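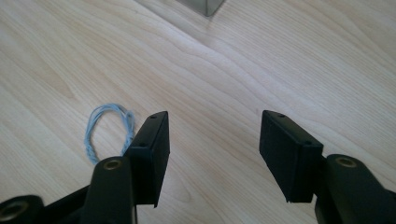
Open gripper at the packing bench, with a loop of light blue string beside the left finger.

Hands and grippers: the packing room at Karnora, Imville

Karnora packs craft and repair kits for mail order. Until last June every kit was put together by hand. The small parts, string loops included, are now being moved over to automated picking one at a time, and the people who used to pick them are the ones teaching the machines. This page is part of our series on local workplaces. It was put up on February 6, 2019.

The hand-held gripper
The tool in the photo is black plastic with brass-colored inserts. An operator carries it and uses it to do the job slowly, one item after another, and the recordings go to Skalix, the firm setting up the picking cells. Huiling Lu packed kits for years before she took over the recording bench. She says the first thing she had to unlearn was using her fingertips. "With my hand I would pinch the string and roll it a little. With this I have two flat pads, so I have to come in straight."

String
String is the hardest item on the list. A box lands the same way every time and a loop does not. The one next to the gripper is twisted along one side, and each loop on the bench takes a slightly different shape. The order for this part of the work was 940 recordings. Huiling had finished 927 when we visited, and she expected the rest to be sent back for changes anyway.

The pads
There are two small screw holes in the top of each pad. Aleksi Pesonen in maintenance looks after the tools and keeps a drawer of spare parts for them. The pads pick up scuffs, and he leaves light ones alone. He used to spend most of his shift on the tape machines. Now he spends about half of it on grippers and cables, and he has asked for a second workbench.

The table
The picking work is done on pale wood with a soft, wavy grain. Valtteri Peltonen, the shift lead, wanted gray mats put down on all the benches. Skalix asked him to wait until the recordings were done, so the surface would stay the same from start to finish. The mats are still in the storeroom.

What has changed on the shift
Kits are still closed and checked by hand. No one has been let go, but two people who retired were not replaced, and the packers noticed that. Rotation is shorter than before: 94 minutes at one station, then a move. Peltonen says sore wrists come up less in the morning meeting. Some of the packers say they talk less too — the new stations stand farther apart, and the radio had to be moved.

Pay
Recording work is paid at the packing rate. Valtteri Juntunen, the staff representative, has asked for it to be graded as training work, which pays more. Talks were still open at the time of our visit.

Next in this series: the bottling line at Fekete, where the palletizer has been running for 101 days.

Text and photo: Eskil Amundsen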